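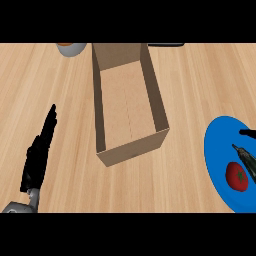

Kárason was asked first whether a standard should tell a laboratory how to pack a box at all, and replied that it should not. "It should tell the laboratory what counts as packed," came the answer, "and who decides."

The Dakbridge guideline on simulated two-arm packing tasks, revised in May 2026, takes that position. Each task must be defined by a written start state, a written end state and a time limit. Under the February draft, the end state could be left to the operator.

"We reviewed 700 episodes submitted by Jitdale, and 85 had been marked complete with an item still on the plate," Kárason said. "The operators had followed the instructions they were given. The instructions were poor." 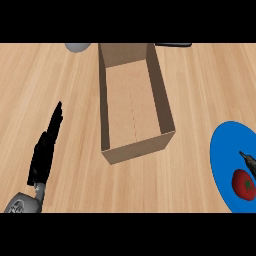 The revised text also requires that both arms be logged for the full episode, including any period in which one of them is idle. Graltton had asked for an exemption on grounds of storage - its archive holds more than 2,000 episodes - and the request was declined.

Kárason was less certain about the rule on varying the start state, now set at 70 layouts per task. "I would have accepted a lower number. It will be looked at again after the first year of use."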